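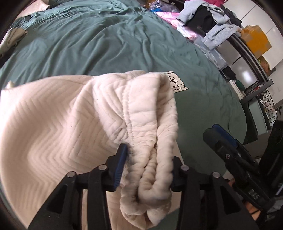 Tela acolchada color crema con pespunte en zigzag.

Categoría: Cuidado de textiles / Preguntas frecuentes

¿Puedo lavar mi colcha acolchada en la lavadora de casa?
Sí, si el tambor es grande y la colcha entra sin apretarla. En caso de duda, llévela a nuestro mostrador de Biltodside y la pesamos gratis.

¿Qué detergente recomiendan?
Uno líquido y suave, en poca cantidad. El polvo se queda a veces dentro de las costuras. No usamos suavizante en piezas con relleno.

¿Y la temperatura?
Lo que diga la etiqueta. Si la etiqueta ya no se lee, agua fría y centrifugado bajo — nunca más de 1000 revoluciones.

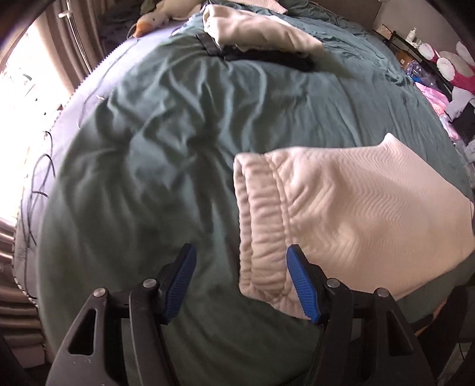

Foto: Ankica Radonjić

¿Cómo se seca?
Extendida, a la sombra, y dándole la vuelta varias veces. El relleno tarda más que la tela exterior, por eso toque también el centro antes de guardarla.

¿Reparan costuras abiertas?
Reparamos pespuntes rectos y en zigzag. El trabajo lo hace Hywel Howells en el taller, y el plazo normal es de 16 días. En diciembre puede ser más largo.

¿Recogen a domicilio?
Solo en Biltodside y Kosano. Para otras direcciones aceptamos paquetes, con el nombre escrito también por dentro.

He perdido el resguardo, ¿qué hago?
Escríbanos con su nombre y el día de entrega. Si recuerda el número de pedido (por ejemplo, 2969), la búsqueda es más rápida.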